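Wuvidell opens bookings for wound closure workshop and releases new workbook

ZONSTEAD, 2019-08-07

Wuvidell has opened bookings for its spring suturing workshop and released the workbook that goes with it. The workshop is called Ekitz and runs over two days at the Wuvidell teaching rooms in Zonstead. The first intake starts in September.

Ekitz covers one job, closing a straight incision with interrupted stitches. It is intended for junior doctors, nurse practitioners, final-year medical students and veterinary graduates who have been shown how to place a stitch but have had little bench time since.

The program was written by Morven Innes and Ketsara Khamphan, who have taught wound closure together at Zonstead for six years. They began the rewrite after going through the comments participants left on their feedback forms. The most frequent request was for more time on knots.

"People come to us able to get a needle through both edges," said Ms Innes. "Then they tie the first throw, reach for the tail, and the whole thing goes slack. We used to give that part an hour. It now has most of the first day."

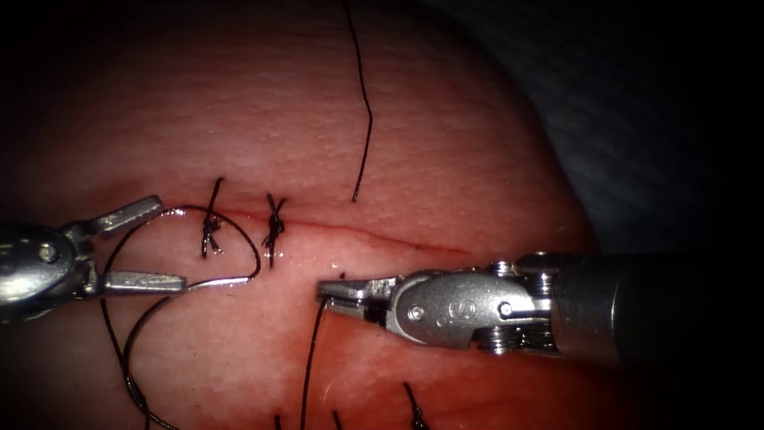

A loop of suture strand over a long, narrow incision.

The opening session deals with managing the strand. Participants learn to lay the loop around the open instrument, bring it across the incision and pick up the short end without dragging on the tissue. They repeat the movement slowly before they are asked to tie anything, and they do it from both sides of the wound.

Mr Khamphan's section of the workbook deals with the length of thread left on the working side. Too much and the loop catches on the last knot. Too little and there is nothing to wrap. The workbook asks participants to check the strand before each stitch and to clear any thread lying over the line.

From there the group moves to the square knot. The first throw brings the edges together, the second goes down in the opposite direction, and the knot is set to one side of the incision. Instructors look for edges that meet without bunching. A stitch pulled too tight is cut out and done again.

Spacing comes next. The workbook gives a simple rule for a straight wound: the needle enters and leaves at an even distance from the edge, and the gap to the next stitch is kept the same. Each participant marks up a practice line in ink before starting, then works a second line with no marks at all. The two are compared side by side at the end of the session.
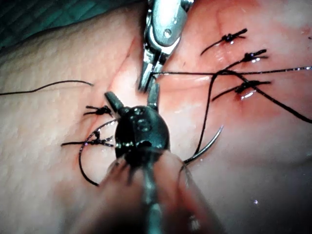
Tied knots in black thread with their tails cut short.

Cutting the tails has its own page. Tails that are too short can let a knot work loose, and tails that are too long get in the way of the neighbouring stitch or become caught up in the next loop. Participants are asked to trim each knot before going on to the next one and to keep the tails to a similar length along the whole line.

"It sounds like housekeeping, and it is," said Ms Innes. "You can look at a row of knots and see where someone got tired."

The second day is given over to complete closures. Everyone works under a bench light with the same basic tray, and each closure is reviewed by an instructor before the stitches come out. Black thread is used throughout the workshop because it shows up well against pale and reddened surfaces alike, so faults in spacing and tension are easy to pick from across the bench.

The review follows a set order. The instructor looks first at the line itself, checking that the edges sit level and that no gap has opened between stitches. The knots are looked at next, then the tails, then the surface on either side. Loose strands are expected to be cleared away before the review.
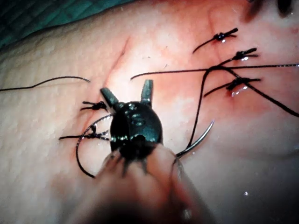
Participants keep their review sheets, and the same sheet is printed in the back of the workbook so that they can go on marking their own practice at home or at work. Wuvidell suggests doing one full line a week in the month after the workshop and keeping a dated record of each.

The workbook runs to 64 pages and is divided into seven sections. It is spiral bound so that it lies flat beside the tray. Line drawings were prepared by Radu Barbu, and the text was checked by Tamara Ene, a theatre nurse educator at Oprea. Ms Ene asked for the section on needle handling to be moved forward, ahead of knot tying, and for the instructions on sharps disposal to be repeated at the end of every section instead of appearing only at the front.

"At Oprea we see a lot of people put the needle down wherever their hand happens to be," Ms Ene said. "I wanted them to decide where it goes before they start tying, every single time."

The needle section covers loading the needle, following its curve through the tissue, and keeping track of it while the knot is tied. It also includes a short exercise in which participants call out the position of the needle to the person at the next bench each time they change grip. Mr Khamphan has used the exercise with earlier groups and said it tends to feel silly for the first few minutes - after that, most people keep doing it without being told.
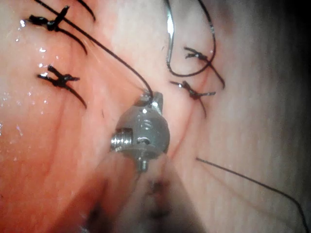
What is included

The workshop fee covers both days, a copy of the workbook, all thread and needles, and morning tea and lunch. Instruments are supplied and stay in the teaching rooms. Participants who prefer to work with their own needle holder and forceps are welcome to bring them, provided they are clean and in good order.

Left-handed instruments are available but need to be requested when booking. The workbook has a separate set of drawings for left-handed tying.

A certificate of attendance is issued at the end of the second day. Ekitz is a practice workshop and does not replace supervised clinical training or any credentialling required by an employer.

Bookings

Groups are kept small so that every closure can be reviewed individually. Places are allocated in the order bookings are received, with a waiting list once an intake is full. Anyone who has attended an earlier Wuvidell suturing day can return for the second day only, at a reduced fee.

Radu Munteanu, who manages the program for Wuvidell, said hospitals and clinics could also book a private intake for their own staff. "We can run it here or bring the trays to you. We need benches at standing height, decent lighting and a sink in the room," he said. "Oprea has already asked for one, and we expect to confirm those dates once the September group has been through."

The workbook can be bought separately from the Wuvidell office in Zonstead or ordered by mail. Libraries and teaching departments may request an inspection copy.

Media enquiries

Radu Munteanu
Program Manager, Wuvidell
Zonstead

Interviews with Morven Innes and Ketsara Khamphan can be arranged through the Wuvidell office. Drawings from the workbook are available to editors on request and should be credited to Radu Barbu.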